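Can it open the cupboard yet? Speaker notes, Truvcombe evening session, June

Slide 1. Start without the hello, they've had one already.

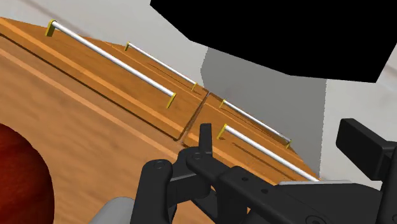 Ask for a show of hands. Who has been told in the last year that a machine will soon be putting the dishes away? Keep your hand up if you've met one that does. Wait. Let it go quiet.

Slide 2. What I was sent to look at. Matatcombe wanted to know whether to put money into a kitchen helper. I spent 9 days reading results and watching runs. Most of the runs were simulated. Say that early and say it twice.

Slide 3. The handle problem. A drawer is a grip, a pull along the right line, and a stop. Get the line slightly wrong and you are dragging the whole unit. People correct for this without thinking. Ask the room how many ways the drawers open in their own kitchen — mine has one you have to lift first.

Slide 4. The numbers. Prorkance ran 500 attempts at a single drawer task in simulation. 204 finished with the drawer properly open. Their brochure says "reliable handling of everyday storage". Read that line out slowly, then move on. No need to be rude.

Slide 5. Fairness. The same team doubled its score in six months. I believe that figure. I don't believe the straight line they draw from it up to the top right of the chart. (If short of time, skip to 7.)

Slide 6. Shop floor. The Tomaszewski trial was bins of parts, same bins, same height, same light. It did well. Somebody had still set out the bins every morning, and their hours weren't in the costing. Ask for those hours whenever you're shown a saving.

Slide 7. What would change my mind. A real kitchen, one the team has never seen. Sticky runners, a tea towel over the handle. More than one day of it, with the failures left in the video.

Likely question: "So never?" Answer: I don't know, and I'd want to see the drawer shut again as well. None of the 500 attempts included closing it.

Leave the Prorkance table up during questions. Water is on the left of the lectern.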